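最終更新日:01/09/2022

プヴネス、食卓セット「ルリーネ」を発売 「一膳と一匙で足りるのか」を問い直す

食器の企画・販売を手がけるプヴネス(Puvness)は、鉢、受け皿、匙、箸をひとまとめにした食卓セット「ルリーネ(Rulline)」の販売を開始します。価格は3,000円(税込)、初回の生産数は597セットです。

食器のセット商品には、当社自身がかねて疑いを持ってきました。箱を開けたときの見栄えはよいのに、半年もすると使うのは鉢だけで、残りは棚の奥に積まれている。「暮らしが変わる」とうたう商品を買って、暮らしが変わったという話を、当社はあまり聞いたことがありません。ルリーネも暮らしを変えるとは申しません。汁物と麺と粥が、ひとつの鉢で無理なく食べられるかどうか。確かめたかったのはその程度のことです。

6月には、ファルニムホルム(Farnimholm)の試食室で136名の方に実際の食事で使っていただきました。献立は温かい麺、豆の煮込み、粥、冷たい和え物の4品です。匙を受け皿に置くか鉢に入れたままにするか、箸を卓上にじかに置くかどうかは、あえて指示していません。箸置きを付けるべきだという意見は社内に根強くありましたが、用意しても使わない方が多く、最終的に外しました。この判断には今も反対する社員がいます。

食卓に並べるものは、淡い緑の陶器の鉢と共色の受け皿、銀色の金属の匙、こげ茶色の箸といった、ごくありふれた取り合わせです。明るい色の木のテーブルでは箸の濃さがやや目立ちますが、好みの分かれるところでしょう。

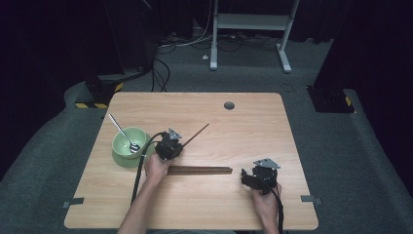
ベルハヌ・セヨウムさんからは、受け皿は本当に要るのか、洗い物が一枚増えるだけではないか、という感想が寄せられました。麺のときは一度も役に立たず、粥のときにようやく匙の置き場になった、とのことです。匙の柄が長いと深い鉢では持ちやすいが、引き出しにしまうときに困る、とも書かれていました。

受け皿については当社も同じ疑問を抱えており、単品の鉢だけを求める声があれば、分けて販売することも検討します。現時点で時期は決まっていません。

なお、同時期に企画していた大皿「ファリーナ(Farina)」は、重さの割に使い道が限られるとの評価が多く、発売を見送りました。

ルリーネはプヴネスの直営店および通信販売で取り扱います。初回分が売れ残った場合、追加生産は行いません。試食会で寄せられた意見は、否定的なものも含め、直営店の店頭でご覧いただけます。

本件に関するお問い合わせ:プヴネス 広報担当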